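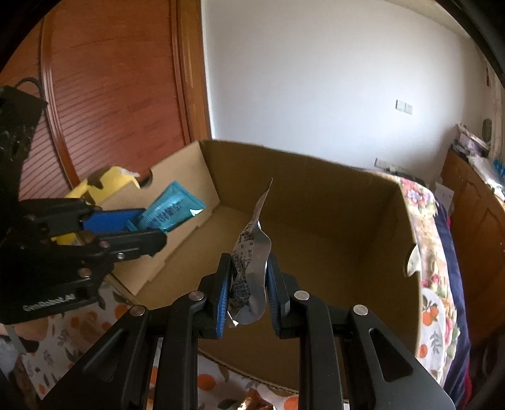 Stirkberg Open Carton with Hand Holes

I've been packing snack parcels for my nephew since May, and this is the box I keep going back to. It's plain brown corrugated cardboard, no printing to pay for, with a rounded hand hole at each end so you can get your fingers in and lift (my old ones had none, and I used to hug them all the way down the stairs!).

I pack mine on the bed with an orange-print cloth underneath, and small foil packets and plastic pouches are just what it's good for. You can stand the bigger ones up in the corners and drop the little ones in wherever there's a gap. I do like to see everything before I tape it shut.

What you get:
Pack of 3 flat cartons
2 strips of Plikex paper tape
Ships flat, folds up by hand

Fold the short flaps in first, then the long ones, and run the tape right along the seam and a little way up each side. If you're sending anything that crumbles, put a tea towel at the bottom. Check that your packets are sealed before they go in, too, or you'll have crumbs in everything.

We sell the Kusska size as well, a bit shallower, and that one's better for books. Next batch goes out 25th July. Want a mixed pack? Drop me a note with your order and I'll sort it out.

Mohandas Panicker, Surdu Packing Supplies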